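Sorting the knitwear, one seat at a time

May is when I go through the jumpers. I used to leave it until the first properly warm afternoon and then do the whole wardrobe in one go, which took hours and ended with half of it pushed back in unfolded. Now I do it in small lots and stop when the lot is finished.

Last year I counted what I owned in knitwear and it came to 29 pieces. I was surprised, as I wear perhaps seven of them. The aim this year is to get down to 19 and keep them all in one Jidholm chest, the low one by the bedroom door.

Start with a pile

I don't use the bed for this. It gets too spread out and then it needs clearing before I can sleep. The round patterned seat next to the mustard chair is a better size — when the top is covered, that's the lot. Folded things go in a stack towards the back and whatever I'm dealing with stays at the front. The teal knit with the zip was one I had to think about. The ribbing is still good, so it stays. 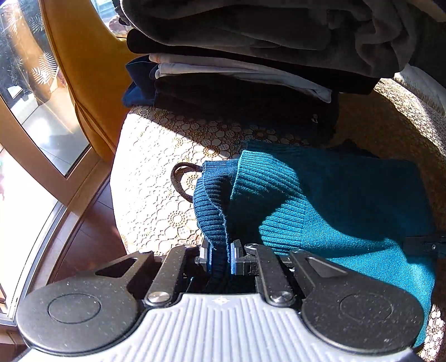 Fold or hang

Heavy knits get folded, always. I hung a long cardigan for one winter and it grew at the shoulders, and washing it didn't bring it back. Zips get done up before folding, otherwise the teeth catch on whatever is next to them. Anything velvety goes on top of the stack so that it doesn't get pressed flat.

For storage I bought a pack of Fadis cloth bags. They are fine. The drawstrings are too short, but they breathe and they fit the drawer.

Blankets and covers

These come last because they take the most room. I shake each one out of the window first, then look it over for thin patches in daylight. The teal one is soft and fuzzy and picks up every bit of fluff in the house, so it gets a bag to itself. I fold it in thirds lengthways and then roll it. The cloth with the round flower motifs only needs folding along its old creases. 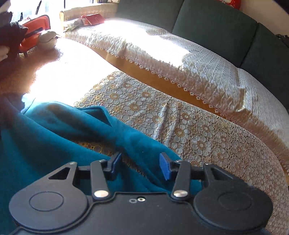
Mathias Mösli wrote in to say that rolling is fine for a month or two, but he would lay a fuzzy blanket flat over the summer, loosely folded, with nothing on top of it. He has had one come out of a tight roll with lines in the pile that took until Christmas to go.

I'll try it flat this time. There is space above the Gruber boxes if I move the spare pillows.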